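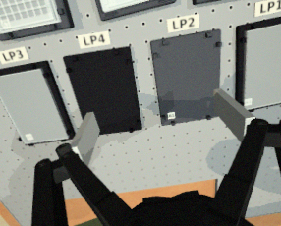

Promi-Gerüchte prüfen, bevor man sie weiterschickt

Ich lese Klatsch wahnsinnig gern, und genau deshalb falle ich auch ständig drauf rein. Letzten September habe ich in unserer Girnomia-Fangruppe die Trennung von Milagros Acuña und Horacio Escobar verkündet (mit drei heulenden Smileys!), und am Abend saßen die beiden händchenhaltend in der Talkshow. Seitdem gehe ich so vor:

Zuerst suche ich die älteste Meldung. Also die Überschrift in die Suchmaschine kopieren, nach Datum sortieren und bis ganz nach unten scrollen. Bei der Trennung landete ich bei einem einzigen Beitrag auf Skarkus, und alle anderen hatten bloß abgeschrieben, samt Tippfehler im Nachnamen.

Dann schaue ich, wer da eigentlich redet. "Ein Insider" reicht mir nicht mehr. Steht ein Name dabei, zum Beispiel vom Management, suche ich auf der offiziellen Seite, ob es den Menschen dort gibt.

Angebliche Zitate setze ich in Anführungszeichen und suche sie wortwörtlich. Oft stammen sie aus einem uralten Interview und es ging um etwas völlig anderes – um einen Umzug oder den Hund.

Geht es um Gericht oder Polizei, bin ich besonders streng. Angeklagt ist nicht verurteilt, und "soll betrogen haben" darf man beim Weitererzählen nicht einfach verkürzen. Da warte ich, bis mindestens 2 Redaktionen selbst berichtet haben, und lese beide Artikel bis zum Schluss.

Und zuletzt: 20 Minuten Handy weglegen. Klingt albern, hilft mir aber sehr.
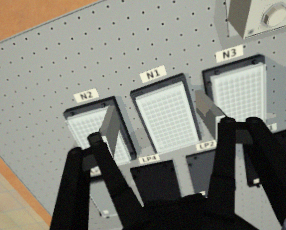

Minttu Lappalainen schreibt dazu, sie schaue immer zuerst ins Profil der Stars selbst, und zwar auf den Nutzernamen Buchstabe für Buchstabe, weil ihr schon mal ein Fan-Account mit 1.531 Followern als echt untergekommen sei. Guter Punkt, hatte ich vergessen! Gehört bei mir jetzt direkt hinter die Suche nach der ältesten Meldung.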